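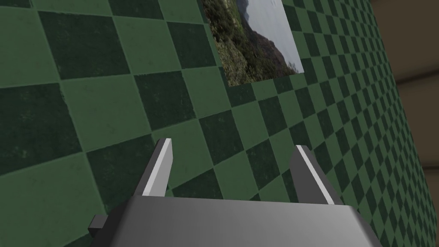 The framer has had her shop in Trarnwood for 16 years, and most of what she does in a working day is talk people out of things. They come in wanting a heavy gold frame for a small print, or a white mount because a friend has one, and she asks them what wall it is going on. Very often they don't know. She thinks the background matters more than the frame does. Put a picture against a busy background and the eye goes to the background, she says, and the same thing happens at home with wallpaper. "People bring me a picture and say it looks wrong in the frame. I ask for a photo of the room and it's the wall. I can't do anything about the wall."

She came to the trade late. She was working in the accounts office at Lasard, the paper merchant, and took an evening class in February because it was the only one with places left. "I wanted upholstery," she says. "Upholstery was full." She learned to cut mounts there, badly at first, and spent a winter practising on offcuts at the kitchen table. When the old framing shop on Cletar Street came up for rent she handed in her notice. The rent was 437 pounds a month then. She would rather not say what it is now.

The shop is one room with a workroom behind it. Mouldings are stored upright along the back wall, sorted by width, and there is a mount cutter she bought second-hand from a college. She has replaced the blade holder twice and says the rest of it will see her out.

Asked what customers get wrong, she takes a while to answer. Glass is one thing. Many people hang watercolours opposite a south-facing window in ordinary glass and are upset when the blues go. She offers a glass that filters most of the ultraviolet, but it costs more and she doesn't push it. "If it's a poster, don't bother. If your grandmother painted it, bother."

Tape is the other. She has taken apart old frames and found works on paper stuck down with parcel tape, masking tape and once with sticking plaster. She hinges everything with paper and wheat paste, which can be taken off again with a little water. It is slow work and no customer has ever asked about it.

The most expensive job she has done was a set of four estate maps for the Moschos hotel, at 798 pounds for the lot. The one she talks about most is a child's swimming certificate, which the father wanted done properly, with a deep bevel and a walnut frame. "It looked very good," she says. "I did wonder what the child thought."

Trade has changed less than she expected. Ready-made frames are cheap and she sells a few herself, but odd sizes keep coming in - long school photographs, football shirts, tea towels from holidays. She dislikes doing shirts. The sleeves have to be folded and stitched, and there is always somebody who wants the number on the back to show as well as the badge on the front.

She has no plans to stop. She would like an assistant for 4 hours on a Saturday, mainly for the phone, but has not got round to putting a card in the window.

Her own house has hardly anything on the walls. There is a mirror in the hall, and a print in the bedroom that is still in the clip frame it came in. "I keep meaning to do that one," she says.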